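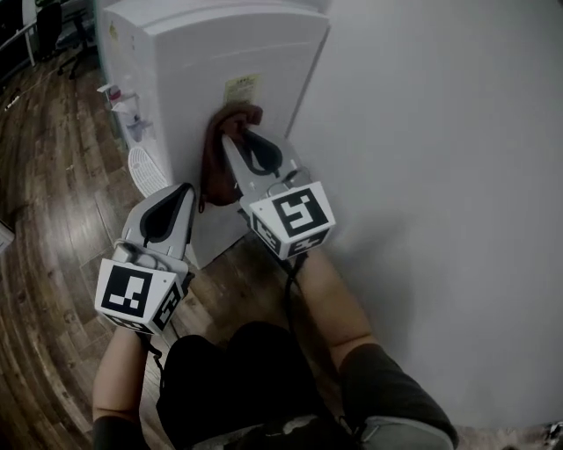

Fig. 1. White water dispenser with a label on its upper front panel.

Week 5: Do we need two litres a day?

The rule is repeated everywhere and sourced almost nowhere. Ask who measured what, and in whom. Food counts. Tea counts — whatever the leaflets say. Read Boström, page 15, and be wary of his averages.

Filed under: Health Claims, Handouts

Comments
Aslak Strand: So thirst is enough?
Birger Boström: For most healthy adults, usually.

Related
Week 4: Detox teas
Week 6: Vitamin C and colds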